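## 4. 登记成套玩具

本章适用于 Grollow 借还管理程序的桌面版。开始以前,请确认您已经完成第 3 章的内容:标签打印机已连接,至少有一个借阅点已建立。本章的例子使用一个名为 Tindall 的借阅点,您的屏幕上会显示您自己的名称。

最后修改:2020年1月9日(Pascal Lefèvre)

### 4.1 “单件”和“套装”的区别

在程序里,每一个可以借出的对象都有一个编号。单件玩具(例如一辆推车)有一个编号和一张标签。套装也只有一个编号,但是它下面有一份“部件清单”。归还的时候,程序会把这份清单显示出来,工作人员逐项点击确认。

厨房玩具、积木、医生箱和火车轨道,我们建议全部登记为套装。 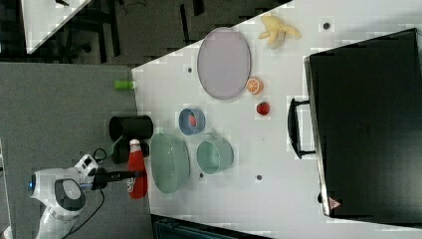

Thibault Delorme 对本章的上一版提出过意见:他的借阅点把食物和餐具分成两个套装,家长常常只借其中一个,回家以后才发现不够玩。他希望手册写清楚,分开登记以后还可以合并。可以合并,方法见 4.4。

### 4.2 新建一个套装

1. 在左侧菜单选择“目录”,然后点击“新建”。
2. 在“类型”一栏选择“套装”。这一栏保存以后不能修改,请先检查再继续。
3. 输入名称。名称最长 36 个字符,超过的部分不会打印在标签上。
4. 选择年龄段。如果包装上的年龄段和程序里的选项不完全相同,请选择较大的年龄。
5. 点击“保存”。程序会自动给出编号,例如 1213。
6. 把编号写在收纳箱的盖子里面。标签以后可能脱落,手写的编号会保留下来。

> **注意:** 请不要使用已经注销的旧编号。旧编号的借阅记录仍然保存在程序里,两份记录会混在一起。

### 4.3 填写部件清单

1. 打开刚才保存的套装,点击“部件”。
2. 点击“添加一行”,输入部件名称和数量。
3. 形状相似的部件请写明颜色。“碗,蓝色,小”比“碗”更好,归还时工作人员不需要猜。
4. 容易丢失的小部件,请在“关键”一栏打勾。缺少关键部件时,程序会暂停这个套装的下一次预约。
5. 全部输入以后,上传一张部件照片。照片不是必填项,但是强烈建议。
6. 点击“保存清单”。
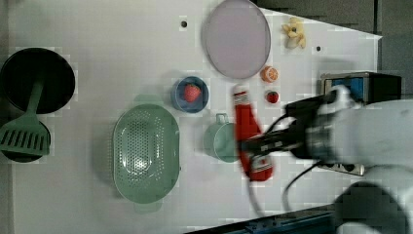 *图 4-2 厨房部件:沥水篮、漏铲、蓝色小碗和圆盘。*

部件的顺序就是归还时屏幕上的顺序。您可以用鼠标拖动各行。我们的经验是把大的放在前面,小的放在后面,这样箱子也比较容易装好。

如果您以前使用 Rurnik 表格来管理目录,可以直接导入清单:

1. 在 Rurnik 里把表格另存为 CSV 格式,编码选择 UTF-8。
2. 在“部件”页面点击“导入”,选择这个文件。
3. 检查预览。第一列必须是名称,第二列必须是数量。
4. 点击“确定”。

一次最多可以导入 131 行。更长的表格请先分成几个文件。

> **小心:** 导入会覆盖这个套装现有的清单,并且不能撤销。请先点击“导出”,保存一份副本。

### 4.4 合并两个套装

只有两个套装都在库时才可以合并。如果其中一个已经借出,“合并”按钮是灰色的。

1. 打开您想保留的套装。
2. 点击“更多”,然后选择“合并”。
3. 输入另一个套装的编号。
4. 程序显示合并后的清单。同名的部件会放在同一行,数量相加。请仔细阅读这份清单。
5. 点击“确认合并”。第二个编号自动注销。
6. 打印新的标签,并且撕掉旧的标签。
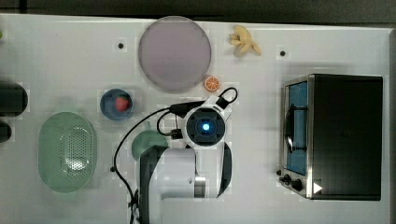 合并以后,押金不会自动相加。请打开“费用”页面,手动输入新的押金。已有的预约会转移到保留的编号,读者会收到一封通知邮件。如果您不希望发送邮件,请在第 5 步以前取消“通知读者”的勾。

### 4.5 归还时缺少部件

1. 扫描标签。部件清单出现在屏幕上。
2. 对已经归还的部件逐项点击“有”。
3. 对缺少的部件点击“缺”,然后选择“等待补还”或者“收取费用”。
4. 点击“完成归还”。

选择“等待补还”以后,程序保留这条记录 35 天。期限过后,记录变成红色,并出现在首页的“待处理”里。程序不会自己收费,这一步总是由工作人员决定。

> **提示:** 洗过的部件请完全晾干以后再放进箱子。您可以把套装的状态改为“清洁中”,这段时间它不会出现在读者的搜索结果里。

### 4.6 常见的错误信息

| 信息 | 处理方法 |
|---|---|
| “编号已存在” | 检查已注销的目录,换一个新的编号。 |
| “清单为空” | 套装至少需要一行部件。请返回 4.3。 |
| “无法打印” | 检查 Vultora 打印机的纸仓是否关好,然后重新打印。 |
| “文件编码不正确” | 重新保存 CSV 文件,选择 UTF-8。 |

如果信息不在表格里,请把它完整抄下来,并且写明套装编号,通过“帮助”菜单发送给我们。预约和续借的设置请看第 5 章。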